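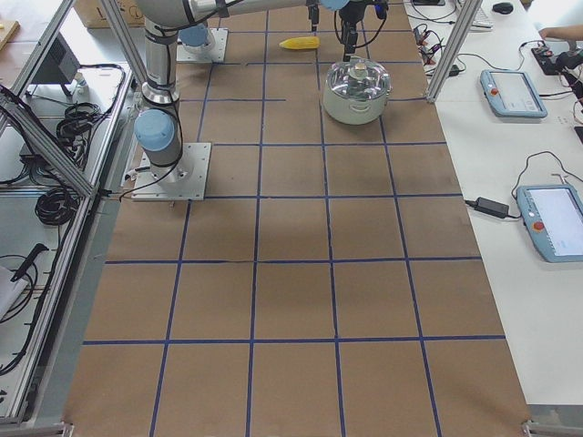 4. Who was on the packet

4.1 Sources and their moods

The sample consists of 166 food and household packets bearing a human face, all in continuous sale for at least a generation. A face had to be drawn or painted, and it had to be presented as a particular person, with or without a name. Saints were left out, as were crowned heads and founders with beards, whose identities have usually been defended by lawyers. What remained was a large company of cooks, grandmothers, sailors, dairymaids and well-fed children, most of them smiling at something to the left of the barcode.

For each packet we asked the present owner of the brand who the sitter had been. The replies fell into three kinds. Some firms sent a name and a document to go with it. Others sent a name and a story. The rest sent a press kit, in which the face was described as "timeless", a word we came to read as meaning that the filing cabinet had been lost in a merger. Correspondence was closed on 30 April 2018, although one firm has continued to write to us about its biscuits.

We follow Lanz's earlier work on dairy labels in calling a sitter documented only where a contract, receipt, letter or dated photograph connects a living person with the drawing. Severin Lanz was stricter than we are about photographs, having once been shown a portrait of the wrong aunt. On our slightly softer rule, 33 packets have a documented sitter. A further 29 have what we call a claimed sitter: somebody whose family, town or former employer holds that the face is theirs, without paper to support it. The others have no candidate at all.

4.2 The Vulleck girl

The Vulleck rusk tin shows a girl of perhaps four with a bow in her hair and one cheek visibly full. The firm's own history says that she was the daughter of the works engineer. An older leaflet from the same firm says that she was the illustrator's niece. A jubilee booklet, evidently written by someone who had read both, makes the illustrator the engineer's brother-in-law and considers the matter closed.

The order book gives no help with the girl but a good deal with the money. The illustrator was paid once, for "head, child, with crumbs", and again at a lower rate for "same, crumbs removed". No sitter's fee appears. This is usual among our older packets. Children in particular seem to have been paid in the product, and where the product was laundry starch one hopes some other arrangement was made.

Two women have been put forward as the Vulleck girl, both by their grandchildren and both in the local paper. Neither made the claim herself. One was interviewed late in life for a piece on tram conductors and was asked about the tin in passing. She replied that she had never cared for rusks. Her family regards this as confirmation, and the rival family regards it as a confession. We have entered her as a claimed sitter and moved on.

4.3 Redrawing and the problem of likeness

A face on a packet is seldom left alone for long. The Szalai cook has been redrawn eight times, losing on the way a wooden spoon, a double chin and finally her ears, which went under a larger cap. The claimant whose case is best known locally resembles the third version. The firm, when it chose to honour her with a luncheon, had the sixth on its jars.

This causes a difficulty that the literature has tended to pass over. To say that a person "is" the cook is to say which cook. A sitter may be perfectly well documented for a drawing that has long been out of use, while the face now on sale owes more to a style manual than to anybody's mother. The Sakotus manual, in force since an undated September, requires that the sailor look "experienced but not tired". It gives a permitted range for the width of his smile. His documented sitter, a ferry clerk, was both experienced and tired, and said so in a letter asking for a second payment.

For these reasons we recorded sitters against versions and counted a packet as documented if any version qualified. Readers who think this generous may be right. 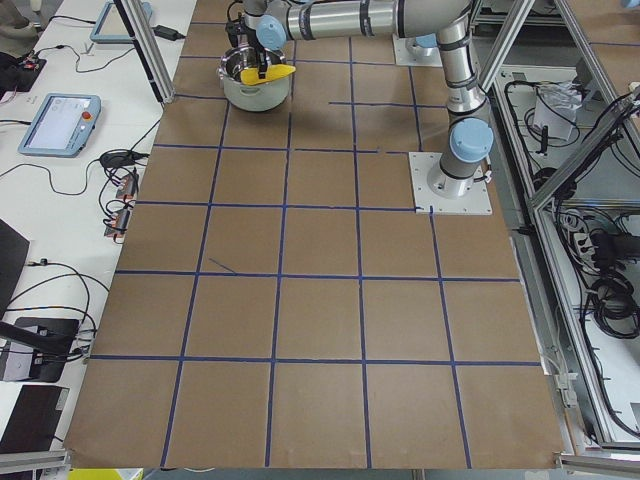 4.4 Death as a source

The death notice turned out to be our most useful single kind of evidence, for the plain reason that people are asked about the dead while somebody is still in the mood to look in drawers. Several contracts in the sample came to light when a family was gathering material for a funeral. The Sokska grandmother, for years believed by the firm to be a composite, was identified when her son brought a sitting receipt to the undertaker along with her good coat.

Notices also have their vices. They favour the sitter who stayed in town, and they promote freely. A woman who sat for one of several trial sketches becomes, by the second paragraph, the face of the nation's semolina.

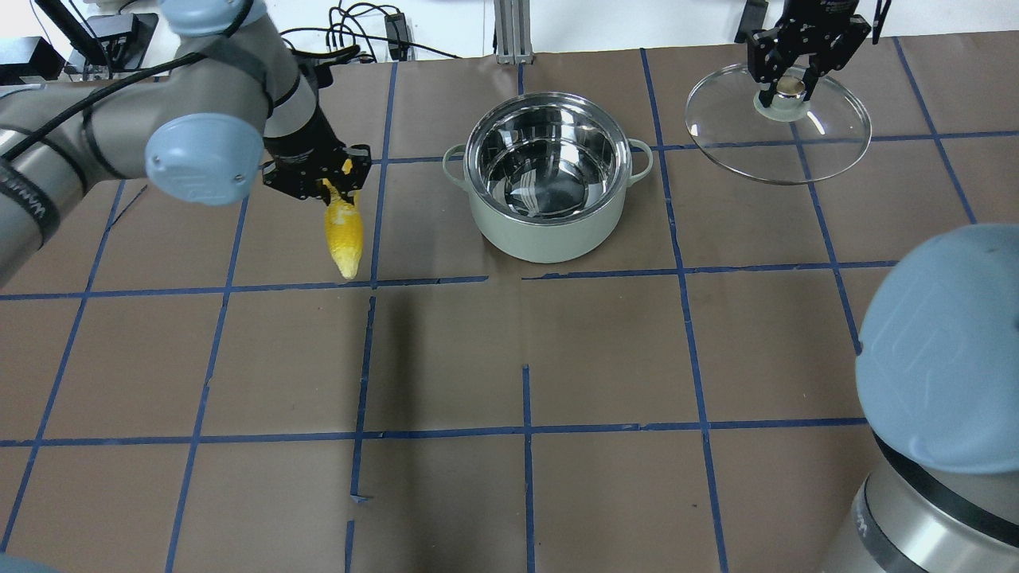 Figure 3. Toy banana held by a two-finger gripper over the taped grid.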